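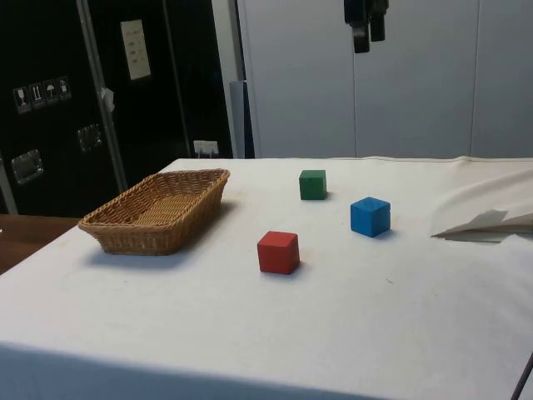

Wicker basket and wooden cubes on the white cloth.

Wenby stonewashed tablecloth, white, large
Reviewed 2/13/26

I bought a white tablecloth, knowing full well what I am like with beetroot. The Wenby was $55 on sale at Medrano, down from a price I suspect it never spent a single day at, and I've now lived with it since June. It has covered one birthday, a great many ordinary dinners and a tax return.

First, the fabric. The label says a linen and cotton blend and declines to say how much of each, which in my experience means cotton with a linen cousin. It's nice all the same. It has some weight to it, it hangs well, and it doesn't slither off toward whoever is sitting at the heavy end of the table. My old polyester one from Fuvora did that every Christmas and took the gravy along.

"Stonewashed" is shop language for "comes pre-crumpled". I was fine with this. I own an iron in the same way I own a tennis racquet. If you want a crisp hotel finish, you'll need to iron it damp, on the hottest setting, and you'll get maybe an hour of glory before somebody leans on it. Mine gets a shake, a tug at the corners and a stern look.

Stains, then, as that's what you came for. Tomato sauce went after one cold soak. Red wine needed a soak overnight, a scoop of Wetia laundry powder and a second wash, and has left a ghost I can find only because I know where it was. Turmeric has moved in permanently and I've put the fruit bowl over it. Candle wax lifted off with brown paper and the aforementioned iron, the only outing it had all winter.

The care tag says wash at 22 degrees, a temperature my machine has never heard of. It offers cold or 30. I've gone with cold and the cloth has shrunk a little lengthwise, enough that the overhang at the ends looks a bit like trousers after a growth spurt. Buy a size up. The packet claims it will survive 200 washes, and at my current rate somebody else will have to inherit it and report back.

The hem is my main complaint. It's a decent width and the corners are mitred, very smart, but the stitching let go along one side after the fourth wash. I sewed it back up with thread that was nearly the right white. There are more whites than you'd think.

Medrano's returns window is 22 days, by the way, so check your seams early. I wrote to them about mine well past that and got a cheerful reply and a discount code for napkins. I used it. The napkins are a different white as well.

Would I buy it again? Yes, in the oatmeal colour, one size bigger, and I'd run a line of stitching round the hem before it went anywhere near the wash. Three and a half stars, with the other half available if anyone can shift turmeric.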